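3.2 Data and sample selection

The sample consists of 13 currency pairs, all quoted against the US dollar. Daily closing rates were taken from the Adholm terminal in the department's trading room. One-month forward points were taken from the same source. Pairs with a managed peg during any part of the period were dropped before the sample was fixed. After removal of holidays and days on which fewer than half the pairs had a quote, 235 trading days remained.

Interest rate differentials were computed from the forward points using covered interest parity. This avoids mixing deposit rates from different sources, but it also means that any deviation from parity is absorbed into the carry estimate. We did not correct for this. For the more liquid pairs the error should be small. For the emerging market pairs it may be larger, and the results in Section 4.3 should be read with that in mind.

3.3 Portfolio construction

At the end of each month the pairs were ranked by interest rate differential. The portfolio takes equal long positions in the top three and equal short positions in the bottom three. Positions are held for one month and then rolled. Gross exposure is fixed at 100 percent of capital on each side. No stop-loss rule is applied in the base case.

Transaction costs were set at half the quoted bid-ask spread on each leg. The Husar strategy, used as a benchmark, has the same ranking rule but scales each position by the inverse of its trailing volatility. Both portfolios were coded separately by two members of the group, and the monthly returns were compared line by line. One mismatch was found, caused by a month-end that fell on a local holiday, and was corrected.

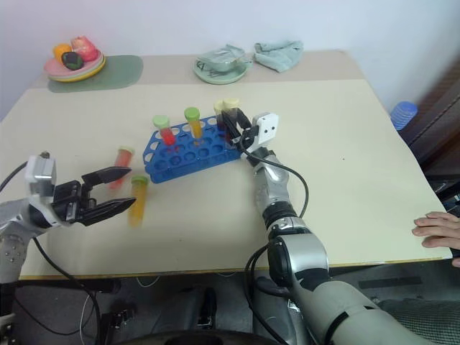

Figure 4. Test tube rack and robot arm with parallel gripper.

3.4 Bootstrap procedure

With so few monthly observations, standard errors based on a normal distribution are not reliable. We therefore resampled the daily returns in blocks and rebuilt the monthly series from the resampled data. The procedure was repeated 1000 times for each portfolio. Block length was set at five days in the base case and ten days in the robustness check. Random seeds are listed in Appendix B.

The test statistic is the difference in Sharpe ratio between the base portfolio and the Husar benchmark. A two-sided test at the five percent level was used throughout.

4. Results

4.1 Base case

The base portfolio earned a positive return before costs. After costs the return is still positive but is not statistically different from zero. Most of the loss in the period came in March, when the three funding currencies rose together over six trading days. The long leg was nearly flat in the same window, so the drawdown is almost entirely a short-leg effect.

4.2 Comparison with the benchmark

Volatility scaling lowered the maximum drawdown and also lowered the mean return. The difference in Sharpe ratio falls inside the bootstrap interval for both block lengths. We cannot reject the hypothesis that the two portfolios perform equally well on a risk-adjusted basis.

4.3 Emerging market pairs

Removing the four emerging market pairs reduces the average carry by more than half. The remaining portfolio has lower skewness in absolute terms, consistent with the Jungate working paper discussed in Section 2.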